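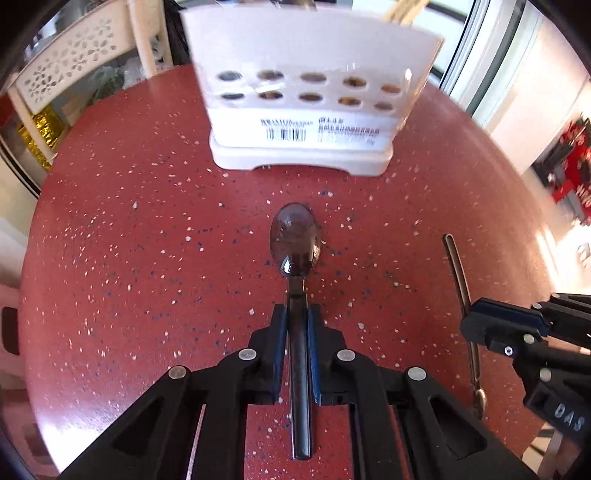 Last week we left the bimanual planner at the point where it had two perfectly good trajectories and no idea that they belonged to the same job. Today I want to talk about the layer that ties them together, which in our codebase is called Steda, and I'll go slowly because this is where most of you will spend your project time (and, I suspect, a few of your evenings). Take the tableware task. One gripper has its blue pads closed on the handle of a spoon lying on the red table, and the second, over on the right, holds another utensil nearly upright. For the first arm the grasp is settled but the orientation is all wrong for a vertical insertion into the white holder. For the second, the orientation is much closer, and the planner's temptation is to send it first every time. Whether that is wise depends on what is already sticking up out of the holder, and Steda has to ask the perception node before it commits.

So, the pieces. Perception (Isard) publishes a pose for each object along with a covariance. Please, please read the covariance! Polished metal is unkind to depth estimation: a highlight slides along the bowl as the viewpoint changes, and the fitted pose likes to slide along with it. Isard therefore inflates the uncertainty along the long axis of anything it labels as cutlery, and your grasp code should respect that and not simply take the mean.

Planning comes next. Each arm gets its own queue, and Steda keeps a shared reservation table over the workspace, cut into voxels. An arm must reserve the voxels its path sweeps before it moves, and it gives them back as it leaves them. If both arms want the region over the holder, the one with the shorter remaining path wins, and the other waits at its last free waypoint. You will notice this can deadlock. We'll draw the wait-for graph on the board and find the cycle together, so don't worry if it isn't obvious on a first reading.

Control is the part you mostly get for free. The Ostrowski controller runs an impedance law with 2 stiffness settings, free motion and contact, and switches when the wrist force crosses the threshold in your config file. Leave the threshold alone until your insertion works in simulation.

For the exercise, replay log 738 and then log 839 from the Wuster folder. Plot the reservations over time for each arm, mark where one of them waits, and write a paragraph on whether you'd have made the same choice. Bring the plots to lab, even half-finished ones.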